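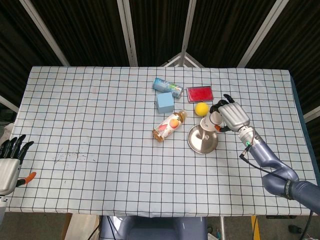
A few odds and ends on the checked tablecloth, blue can included.

Pluketti are back, and so is that first record

Dear all, the kettle is on and the stereo has been going since breakfast, so forgive me if this month's item runs on a bit. I did promise Évan I would keep it short this time. He has read the opening already and laughed, so I think we both know how that is going to go.

The big arrival at the shop is the expanded reissue of Resteo, the first album by Pluketti, and if you have ever come in on a wet afternoon and let me choose what goes on the turntable, there is a fair chance you have heard at least half of it. It has been out of print for 17 years. In that time I have sold my own copy once (I needed a washing machine), regretted it before I got home, and bought a worse one back for more than I was paid. So you can imagine how I felt when the boxes came from Starnex and I was allowed to cut the tape on the first of them.

For those of you who missed it the first time, Pluketti were a duo who made dance music as though they had only been told about it over the telephone. The beats are slow and heavy, the bass wobbles about like a drawer that won't shut, and over the top there is a small electric organ that Rosine Maillard played with, I think, no more than three fingers. It should be a bit of a mess. I suppose in places it is a bit of a mess, and the second track does go on longer than it needs to, but by the time you reach "Benmoussa" at the end of side one you will forgive them anything. That is the one with the hand drums and the long, long fade, and I still turn it up as it goes down so that I can hear the very last of it.

The new edition is a double. The first record is the album as it was, in the proper running order, with the little bit of chatter before the last song put back where it belongs (it was trimmed off the CD, and I have moaned about it to many of you over the counter). The second has 14 extra pieces. Some of these are early versions, four are remixes from the two twelve-inch singles, and the rest come from a live tape made in a sports hall with what sounds like a very good crowd and a very bad ceiling. Évan, who is fussier about these things than I am, says the live side is too boomy to sit through twice. I have sat through it five times now and would happily do so again this evening.

My favourite of the extras is the early go at "Benmoussa", before they found the drums. It is only organ and a ticking sound and Rosine humming the tune she hadn't written words for yet. I played it last thing before closing and a gentleman who had been looking through the jazz for the best part of an hour came over and asked what it was, and then bought it, and then forgot his umbrella. If you are reading this, it is behind the till.

As to the sound, I compared the new pressing with my tired old copy, one side after the other, and there is a good deal more air in it. You can hear the organ's keys clack. The bass is firmer as well, without having been pumped up in the way that spoils so many of these reissues, and my copy was lovely and quiet between tracks. One customer has brought his back with a bubble in the second record, which we swapped there and then, so please do have a look at yours when you get it home and let us know if anything is amiss.

The sleeve is the same green one with the crooked lettering, now as a gatefold, and there is a booklet with a long piece by Rosine about how the album was made. I won't spoil it all, but she writes very well about being young and broke and living above a bakery, where they could only record after the ovens had been switched off and had to stop again when the bakers came in. She is kind about the songs that didn't work, too. I read the whole thing standing up in the stockroom when I was meant to be pricing singles.

Now for the practical part. Starnex have pressed 500 of the coloured version, in a cloudy orange, and we have been given a small share of those. The ordinary black vinyl is not limited and we shall keep it in the racks for as long as people want it. Both sound the same to my ears, so do please buy the black one with a clear conscience if the orange has gone. There is also a double CD in a card sleeve, and everybody who buys any version from us gets a download code tucked inside. We will put a copy by for you for a week if you ring or reply to this newsletter, and after that it goes back out on the shelf.

We are having a listening evening for it at the shop on 27th October, starting at half past seven. We'll play the album right through, both sides, with a pause in the middle for turning over and topping up, and then Évan will play whatever he likes from the second record (not the live side, I gather, though I shall be working on him). It's free to come in. There are folding chairs, but not very many of them, so those of you with good knees may find yourselves on the floor by the soul section. I'll make the lemon cake again, as several of you have asked, and there will be a version without eggs.

Before I let you go, a quick thank you to everyone who joined in with our vote for the best debut album, which has been running since May. We had 238 slips in the box, some with very long notes on the back, and I have enjoyed every one of them, even the rude one about my taste in folk. The full list will be up on the wall by the door for the listening evening. Pluketti did rather well, though I should admit that almost 17 of those slips seem to be in Évan's handwriting.

Second-hand buying carries on as usual in the mornings. If you have a lot to bring in, give us a ring first so that one of us can clear the counter and help you in from the car. We are always glad of reggae, disco and any electronic twelve-inches in decent shape, and we have quite enough brass bands for the time being, thank you.

See you at the shop, and do bring a friend if you have one who likes organs.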